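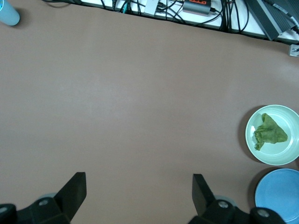

# Desk rental at Gollonmont: common questions

**What does a monthly desk include?**
A desk, a chair, Wi-Fi and use of the kitchen on the second floor. Parking is separate.

**When can I get in?**
The building is open from 7 a.m. to 10 p.m. Monthly members can get in later with their door code, but the heat goes down at 10.

**Can I bring my own monitor?**
Yes. Please label it, along with any chargers you plan to leave overnight. We don't insure members' equipment.

**How do I book the meeting room?**
Use the Virnell calendar. Bookings run in blocks of 45 minutes, and you can take two in a row. If you need the room for a whole morning, email the front desk first.

**Can I get mail here?**
Monthly members can. Use your own name, then Gollonmont, Box 277. Packages too big for the box go to the Drameck office across the hall – bring ID to pick them up.

**Is there food nearby?**
Mazza, on the corner, serves lunch until 3 p.m. Outside food is fine in the kitchen.

**How do I cancel?**
Send us a note before the end of the month. Your deposit goes back to the card you paid with, usually within 10 business days.

**I lost my door code. What now?**
Call extension 2425 and we'll issue a new one. The old code stops working right away.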